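2025-01-01
Freya Heywood and Soudabeh Shokri

4. Findings: attendance officers and the first point of contact

4.1 The role before and after reorganisation

Until the reorganisation, each of the six secondary schools in the Vestulska district had its own attendance officer, who was employed by the school and answered to the head teacher. From April the posts were moved to a central team, and officers were given caseloads that cut across school boundaries. The district described the change as a matter of fairness between schools, as the larger sites had long carried more cases per officer than the smaller ones. Staff whom we interviewed accepted this reasoning in general terms but differed sharply over its effects.

The records made available to us cover 234 pupils who were referred for repeated absence during the study year. Of these, 65 had been referred at least once before. We treat this second group separately in what follows, as their families already knew the officer attached to the school and could compare the two arrangements.

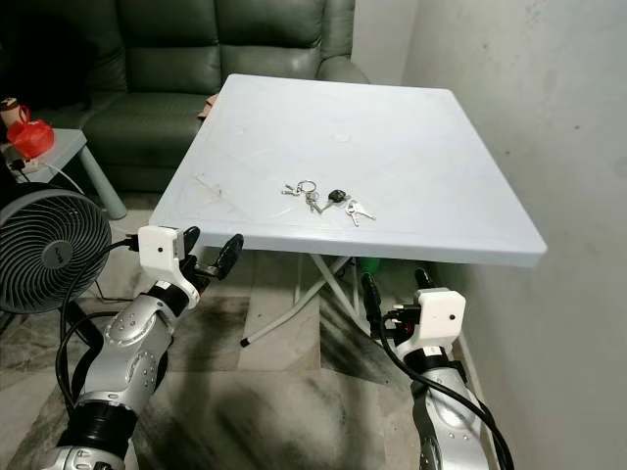 Parents in the second group spoke most often of the loss of a familiar name. Several had been used to telephoning the officer directly in the morning, and had continued to ring the old number for some weeks after it was passed to the school office. Messages left in this way were logged but not always sent on to the central team. In two cases a formal warning letter was issued while a parent's explanation for the absence was still held at the school.

Head teachers raised a different concern. Under the former system, an officer who was on site could speak to a form tutor between lessons and settle a minor query the same day. The central team asked instead for a written referral. Heads at Kinach and Prelari considered the form to be clear and well designed, but reported that tutors put off completing it until a pattern of absence was beyond doubt. Referrals from these schools were therefore fewer and later than in the previous year.
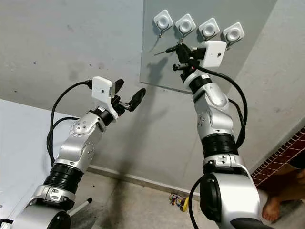

4.2 Variation between schools

The experience at Vaher was in some respects the reverse. The school had been without a permanent officer for much of the previous year, and its staff welcomed the regular visits that the central team was able to provide. Tutors there had no earlier habit of informal contact to give up. They used the written form from the outset, and the deputy head reported that it had made meetings with families easier to prepare.

It would be unwise to draw a firm judgement on pupil attendance from these accounts. The study covers a single year, and the schools differ in size, intake and transport links (Figure 1). What the interviews do show is that the value staff placed on an attendance officer depended largely on whether that person could be reached without delay. Questions of line management, which took up much of the district's own consultation paper, were seldom mentioned by parents at all.

Figure 1. Secondary schools and attendance caseloads in the study district.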